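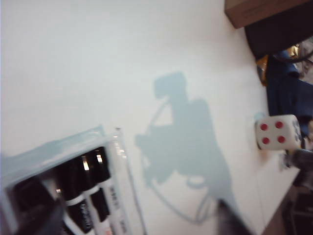 The white table, with a die near the edge, the markers in their pack and the arm's shadow over the middle.

Print this page | E-mail this page

Bench Tips no. 17 - Building a small arm at home

Tips from the Forthorpe shared workshop, written up by Genji Kuroda. Mostly things I scribbled on the back of the parts list and would otherwise lose. The arm is a Pritura kit with a gripper and a little wrist camera. Same tips go for most small arms I've had apart.

LIGHT AND SHADOWS

Sort the lamp before you touch the software. I lost an evening in September fiddling with the detection settings and it was the lamp all along.

A white table shows every shadow, including the arm's own. A soft one is fine, mine copes with those. A hard one gets picked up as a thing to grab. Bounce the lamp off the ceiling or a bit of white card. Baking parchment clipped over the shade works too on a cool LED. Not on a halogen, please.

Move the arm through its whole reach and watch where the shadow goes. Not just the home position. If it lands on whatever you want picked up, move the lamp to the other side and try again.

Curtains shut if you're near a window. Or only test after dark. Morning settings are no use at four in the afternoon.

Lock the exposure on the camera once the light's right. Write the number on tape, stick it to the base. Mine says 200.

THE TABLE

White is good for dark things and bad for white things. A white die on a white table is a pig. Coloured pips help a bit. If it keeps missing, put down a sheet of coloured paper and carry on, you can go back to the hard version later.

Wipe it down first. Crumbs and pencil marks count as objects to a fussy detector. Washing-up liquid, one drop in a bowl of warm water, dry with an old tea towel. No spray polish - leaves a shine and things slide.

Clamp the arm base. Don't trust suckers. Don't trust your own weight leaning on it either, you will want a cup of tea at some point. Scrap of old leather or rubber under the clamp jaw saves the table top.

Level it with folded card under the leg. Check with a marble.

Mark the reach with masking tape. Swing the arm out with the power off, gripper just clear of the table, and tape along the curve. Anything outside the tape can't be fetched so don't ask it to. Bring the tape in from the edge of the table a good hand's width. Small things go over the side very easily and dice roll for miles.

Keep the clutter well back. Boxes, cloths, jumpers over the chair. If the camera sees past the edge of the table it sees all that as well. Either tip the camera down or crop the picture in the settings. Cropping is quicker. A plain sheet pegged up at the back is the lazy way and works nearly as well.

CABLES

Most of my faults were cables. Loose plug at the wrist, nine times out of ten.

Leave a loop at every joint. Bend the joint as far as it goes, both ways, by hand, power off, and look at the loop each time. If it goes tight it's too short. If it flops onto the table it's too long and will sweep your bits onto the floor.

Hook and loop strips, not zip ties, untill you've finished. You will be undoing them. I bought a bag of zip ties and cut the lot off again the same night.

Spiral wrap for the last stretch down to the gripper. Cheap, comes off easily, stops the wires spreading.

Tape a flag on each end of each cable. Same letter both ends. Do it before they go in, you cannot read anything once it's built.

Camera cable on its own side, away from the motor wires if there's room. Mine flickered till I moved it.

Don't pull plugs out by the wire. I know. Do it with tweezers or a fingernail each side.

THE GRIPPER

Bare plastic fingers are slippy. Things that worked as pads:

- rubber glove fingertips, stretched over
- the grippy drawer liner, cut in strips
- bicycle inner tube, best of the lot, needs a scrub first

Things that didn't - sponge (too thick), sandpaper (scratches everything), Blu Tack (well it grips. It doesn't let go).

Stick the pads on with Mridha contact glue, thin coat both sides, wait for it to go tacky, press. Window open. Peel off the old glue with your thumb before redoing them.

Set the closing force low and creep up. Start with a rolled up sock. Then a cork. Then something that matters.

Check both fingers meet. Hold a strip of paper between them and tug. If it slides out one side only, there's a gap, and you want to shim one finger with a bit of drinks can. File the edges, they are sharp.

Motion blur on the camera means you're going too fast for the light you've got. Slow the arm or add light. I slow it down. No rush, it's a hobby.

WHAT TO PRACTISE ON

Start big, go small. Jar lid, matchbox, cork, die. A die is handy as you can see at a glance if it got turned over on the way.

Marker pens are good second stage. Long, so they show up a crooked grip straight away. Put them down on their own, spaced out. One at a time at first.

Clear packaging is horrible. Shiny streaks, edges the camera half sees, and lids that catch on the fingers. Leave it for last. When you do try it, drop the lamp lower and see if the streaks move off the label. If not, a dusting of talc on the lid helps. Wipe it off after or it gets in the joints.

Caps on. Always. Learned that on a white table, and what gets permanent marker off, if you need it - surgical spirit on cotton wool, dab don't rub. Test a corner.

Metal things are awkward for the same reason as clear ones. Matt tape on top sorts it.

Don't use anything you'd be sorry to lose. No phones, no mugs with tea in.

SCREWS AND BITS

Muffin tin. One hole for each stage of the build, fill them in order before you start. Beats any of the proper organisers.

Horn screws on the servos work loose. Tiny dab of nail varnish on the head once you're sure. Comes off with remover, though keep that well away from the printed parts.

Don't over tighten into plastic. Stop when it stops. If you've stripped the hole, a sliver of cocktail stick and a spot of glue, trim flush, go again.

Centre every servo BEFORE you put the arm bits on it. Power it, send it to the middle, then fit. I did 2 of them the wrong way round and had the whole thing apart again.

Magnet dish on the bench, but not by the joints if yours have magnetic sensors. Mine read rubbish till I moved the dish.

Printed parts from the library file - bearing cap is number 1102 in the Mundivov parts list, and the hole comes out tight. Ream it by hand with a round file. Warm water softens it a touch if the bearing still won't go.

POWER

Switch where you can hit it without reaching over the arm. Extension lead with a big rocker switch will do. Tape the lead down.

Feel the motors after ten minutes. Warm is ok. Too hot to keep a finger on, stop, something's straining. Usually the shoulder, usually a cable snagged.

Don't hold the arm up by leaving it powered all night. Park it folded, power off, bit of foam under the elbow.

If it drops when you switch off, have your hand under it. Obvious. Still.

Seperate supply for the motors and the computer. Sharing one made my computer reboot each time the shoulder lifted.

TEACHING IT MOVES

Save the home position first and give it a name you'll remember.

Always go over things, never across. Up, along, down. Add a hover point above each pick. Adds a second or so, saves a lot of picking stuff off the floor.

Same start every time. Put pencil ticks on masking tape where the objects go, then you know if it's the arm that's wandered or you.

Change one thing, run it, write it down. Notebook on the bench, pen on a string (the workshop ones walk).

When it goes wrong three goes running, stop and look at the cables. Then the clamp. Then the lamp. Then the code.

If the picks are all off by the same amount in the same direction, something's been knocked. Re-do the camera calibration, don't fudge the numbers. I fudged the numbers. Took longer.

PACKING UP

Photo of the table before you clear it, saves guessing next time.

Dust cover - old pillowcase, perfect size. Cables coiled loose inside, not wrapped round the arm.

At Forthorpe the white table has to be cleared by nine. Tape up too please, it goes gummy if it's left.

Still to try: felt on the fingers, a longer wrist cable, lamp on a second arm. If you've a better pad than inner tube leave a note on the board by the kettle. G.K.

Print this page | E-mail this page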